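Do longer library hours help students study? A look at the Atmont extension

Project report, second year, Social Research Methods
Brivenville College
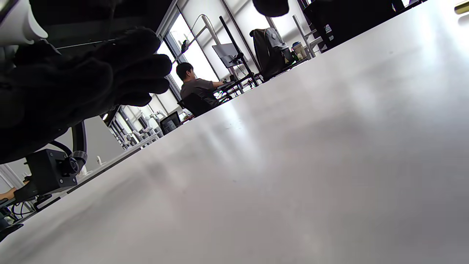 1. Why we chose this question

Last autumn the college started keeping the Atmont library open until midnight in place of nine o'clock. The posters said this would "transform independent study". The students' newsletter repeated the phrase, and by the spring it was being quoted as though somebody had tested it. We could not find that anybody had. The only evidence on the college website was a sentence saying that door entries had gone up, with no mention of what they had gone up from.

Our group was doubtful from the start, and we should admit that. Two of us had used the late sessions and mostly remembered being tired. We tried to write the survey so that our own view did not leak into it, although one question had to be thrown out after the pilot when a friend told us it was obvious what answer we wanted.

2. What has been said before

Most of what we read on opening hours falls into two groups. The first is library reports that count visits and treat every visit as a good thing. The second is small surveys asking students if they would like longer hours. Students nearly always say yes. This tells us very little, as it costs nothing to say yes to something you may never use. We would probably also say yes to a swimming pool.

There is less on what people do when they are there, or on whether the hours are extra or have only been moved from earlier in the day. This second point became our main question.

3. What we did

We used three sources. The library gave us the door count for one month, February, split by hour. There were 1,397 entries after nine in the evening. We then ran a paper survey, left on desks and by the printers, and got 32 usable forms back. Finally we asked people to keep a simple diary for one week, writing down when and where they studied. 29 people finished it.

The survey asked how often the person stayed past nine, what they worked on, how they got home, and what they would have done if the library had closed at the old time. The diary had no set questions, only a grid.

We had planned to compare Atmont with the reading room at Manninen Hall, which still closes at nine. We dropped this when we learned that Manninen does not have a door counter at all. The figure given to us for it was an estimate by the front desk, and we did not think it was worth putting next to a real count.

4. What we found

The door count looks large at first. The trouble is that the gate counts every entry, including a person who goes out for a drink and comes back. We sat near it on one evening to get a feel for this and saw the same people go through several times. The library could not tell us how many separate students there were, and said the gate "was never meant for that". So the number on the website cannot mean what it is used to mean.

On the survey, most people who stayed late said they would otherwise have worked in their rooms or in a kitchen. A smaller group said they would have stopped for the night. Hardly any said they would have come in earlier, but the diaries suggest this is not quite right. The diary keepers who stayed late often had long gaps in the afternoon, and their total hours for the week were much like everyone else's. Some of them did more. Some did clearly less, including one person who wrote "library" across four hours and then added "mostly phone" in the margin.

The group we had not thought enough about was students in shared houses with no desk. Their answers were different in tone. For them the late hours were the only quiet time they had, and two wrote on the back of the form to say so. If the extension is worth keeping, we think this is the best case for it, and it is odd that the posters never mention it.

Getting home was the most common complaint. The last Trusasum bus leaves before midnight, so anyone living out that way has to go early or walk.

5. Problems with our own work

There are plenty. We left the forms inside the library, so people who never go there could not fill one in. The diaries rely on people being truthful about their own time, and we are not sure we would have been. February has no exams, and a count taken in May might look quite different. Our sample is far too small for a college with roughly 900 students on our site alone, and we have avoided giving percentages for that reason.

6. What we think

We do not believe the claim that late opening has transformed anything. Our results fit better with the idea that most students moved the same work to a later part of the day. We can't prove that either. A fair test would need a gate that records separate cards, a full term of data, and a comparison site with a proper counter.

We would ask the college to take the sentence about door entries off the website until it can say what was counted. We would also ask it to talk to Trusasum about the bus timetable before spending more on evening staff.

Appendix A: survey form
Appendix B: blank diary grid
Appendix C: question removed after the pilot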